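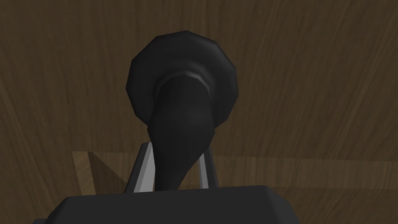
Kirnard P2 Parking Bay Sensor

Surface-mount occupancy sensor for on-street and open-lot parking

The Kirnard P2 detects whether a parking bay is occupied and reports the change to your parking management software over LoRaWAN. It is made by Trornero for cities, campuses and private lot operators who want bay-by-bay data without trenching power or data lines to each space.

One sensor covers one bay. It is fixed to the pavement in the middle of the space and runs on its own battery. Up to 83 sensors can report through a single Lorden gateway, which mounts on a light pole or a rooftop and needs a power supply and either Ethernet or a cellular connection.

How it works

The P2 combines a three-axis magnetometer with a short-range radar. The magnetometer stays on at all times and draws very little current. When it sees a change in the local magnetic field, it wakes the radar, which checks whether there is something above the sensor. If both agree, the sensor sends a message. If they disagree, the sensor waits 2 seconds and checks again before sending.

Earlier magnetometer-only models had trouble next to rail lines and over utility vaults. If you are replacing P1 units in those places, the P2 uses the same bolt pattern and the old anchors can stay in the ground.

Snow and standing water can block the radar. In those conditions the unit falls back to the magnetometer alone and flags its messages as low confidence, so your software can decide how to treat them.

Specifications

Detection: three-axis magnetometer and radar
Radio: LoRaWAN, US915 or EU868 (choose when ordering)
Battery: lithium thionyl chloride, user replaceable
Height above pavement: 44 mm
Load rating: 4,000 kg per wheel
Housing: glass-filled nylon, gray
Sealing: IP68
Messages: occupied, vacant, low battery, low confidence, daily check-in
Configuration: over the air or by NFC with the Kirnard Setup app

Battery life depends mostly on turnover. A bay in a commuter lot might change state twice a day. A loading zone downtown can change state dozens of times, and its battery will need replacing sooner. The planning sheet in the Documents section lets you enter expected turnover and spreading factor for each street and gives a replacement date you can put in your maintenance schedule.

Installation

The P2 can be bolted or glued. Bolting is recommended anywhere that street sweepers or plows operate. Adhesive is suitable for parking decks where drilling into the slab is not allowed.

Clean and dry the pavement before you start. Mark the center of the bay, drill the four anchor holes with the paper template, and set the anchors. Wake the sensor with the app before you bolt it down, and wait for the join confirmation. Do not calibrate with a vehicle in the bay or in the space next to it.

Calibration takes under a minute. The app records the GPS position and asks for a bay number. Bay numbers can be loaded ahead of time as a CSV file, and we suggest doing this for any job larger than a single block.

For streets that are plowed, order the recessed version (P2-R). It sits flush with the pavement in a cored hole and uses the same electronics.

Software

Messages can go to any LoRaWAN network server. Payload decoders are provided in JavaScript and Python. Customers who do not have their own parking platform can use Martinelli, our hosted dashboard, which shows live occupancy by street, average stay and overstay alerts. Martinelli can also feed roadside guidance signs and open data portals through a REST interface.

The sensor does not record license plates, images or any other information about the vehicle or driver.

What is in the box

Sensor with battery fitted
Four stainless steel bolts and anchors
Paper drilling template
Quick start sheet

Adhesive, coring bits and the battery replacement kit are sold separately. Gateways are ordered under their own part number.

Availability

P2 US915: in stock
P2 EU868: in stock
P2-R, both bands: orders open now, shipping in December

Sensors are sold in cartons. Single units are available for evaluation, one per organization, and come preloaded with keys for a Martinelli trial account.

For pricing, site surveys or help with a bid document, contact Pichit Nuchit in municipal sales through the inquiry form. Please include the number of bays, the pavement type and whether the streets are plowed.

Documents

P2 data sheet
P2 and P2-R installation guide
Battery planning sheet
Payload format and decoders
Lorden gateway siting guide

Page updated August 2026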